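The jar that stopped us for 13 days

August 3, 2024

I said in the last post that I'd write up the gripper fault once we understood it. We understand most of it now, so I'll put down what I have. If you run a two-arm table with wrist cameras and you log gripper width as a plain number, part of this may save you a week.

The project is called Grodlow. The task is dull on purpose: take a spice jar off the table, put it in the right spot on the rack, and don't disturb the others. Pramila Nigam wrote the control side. I do the hardware and the teleop sessions, and Ankit Kashyap trains the policies and complains about my data, usually with cause.

The first bad run was number 720 in the log. The right arm closed on a jar, lifted it, moved it toward the rack and then opened its fingers a hand's width too high. The jar hit the edge of the rack and then the floor. Cumin everywhere, and glass. The arm carried on to its home pose and the software marked the episode as a success.

The drop bothered me less than the success flag. Arms drop things. A log that says they didn't is worse, and that flag had been feeding the training set since spring.

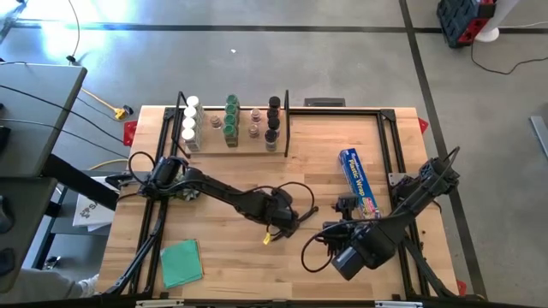 The table from the head camera, with both arms over the wood and the rack along the back.

We stopped running anything autonomous that afternoon and went back to teleop only. I swept up, and then I swept again, as glass gets under the rail and stays there. Anyone working near the table had closed shoes and glasses on from that point. We should have had that rule already. It was in the setup notes from Husari, where I worked before this, and I never copied it over.

My first guess was a cable. The wrist cable on these arms hangs in a loop, and if the loop catches, it can tug on the connector for a moment. I spent two days on that. I wiggled every connector with the arm powered and the log open, swapped the cable on the right wrist, and moved the tie point back toward the elbow. No dropouts at all in the log. The new tie point is better anyway and I've left it.

Second guess was the gripper motor getting warm and backing off. The gripper does have a current limit that steps down with temperature, so this wasn't a silly idea. Pramila held a jar closed at full current for an hour and plotted it. The limit stepped down once, late, and the jar stayed put.
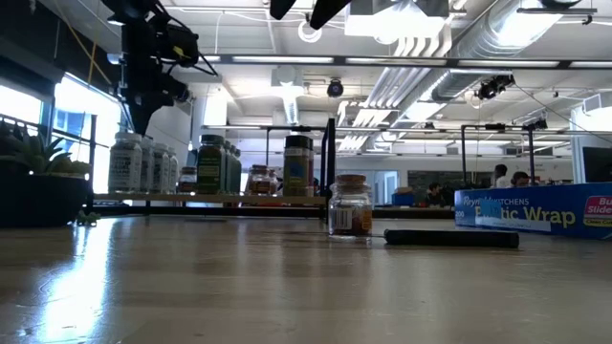 So then we did what we should have done on day one, which was repeat the thing until it failed again. I set up 100 pick and place trials by hand, with the policy off and a scripted motion on, using a small glass jar each time. A folded towel went down where the jar might land. I stood at the stop button for all of them. It took most of a week with the other work going on.

We got 4 drops out of the 100. All of them came from the same kind of start, with the fingers closing high on the jar near the lid. On a low grasp the script never dropped one.

That narrowed it. The fingers on this gripper taper toward the tips, and up near the lid there's a step where the glass meets the cap. If the tips close right on that step, they settle a hair wider than they would on the body of the jar. During the lift the jar slides down slightly and the fingers close up the difference. The controller sees the width change, compares it to the last command, and decides that the fingers have been told to move.

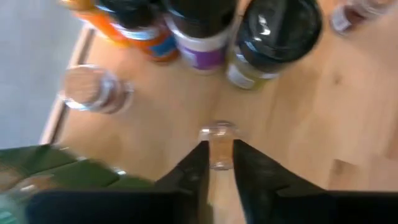
What it does next is the actual fault. There was an old branch in the gripper code, left from when we used the Jaiswal fingers, that treated any unexpected closing as a pinch. For a pinch, it opens. That was sensible on the old hardware, where the thing being pinched could be your finger. On a jar in midair it means letting go. Nothing wrote to the log when the branch ran, and the success check only looked at whether the arm had reached the release pose and whether the fingers were open. Both were true.

Pramila found the branch by reading the code from top to bottom, after I'd been through it twice and missed it. It was behind a setting with a name that had nothing to do with grippers. I'd like to say I would have found it in the end.

Changes we made:

The pinch branch now stops the arm and holds width. It doesn't open. An operator has to release it.

It writes a line to the log every time it runs, with the width before and after.

The success check uses the overhead view of the rack as well as the arm pose. If the jar isn't on the rack at the end, the episode is marked failed.

Grasps near the lid are flagged in teleop with a beep. Ankit asked for this one. I find the beep annoying, but it works on me.

There is a safety question in the first change and I don't want to skip it. Holding instead of opening is worse if it really is a finger in there. We argued over it for a while. What we settled on is a lower force cap for everything on this table, low enough that I closed it on my own thumb and didn't mind much, plus the rule that no hands go over the wood while the arms are enabled. If you have a stronger gripper than ours, please don't copy our setting.
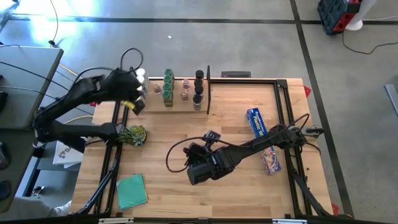 Ankit also went back through the old episodes with the new check. He's not done. Some of the ones marked good are clearly bad, and he's pulling them out before the next training run. The Pirnumow evaluation we had planned has moved to October, and I'd sooner it moved again than ran on the old labels.

Still open: the left arm has the same code and the same fingers, and I never got it to drop a jar. I don't know why. It may only be that the script grasps lower on that side. I'm going to run the same set of trials on it next, towel included, and I'll post the numbers when I have them.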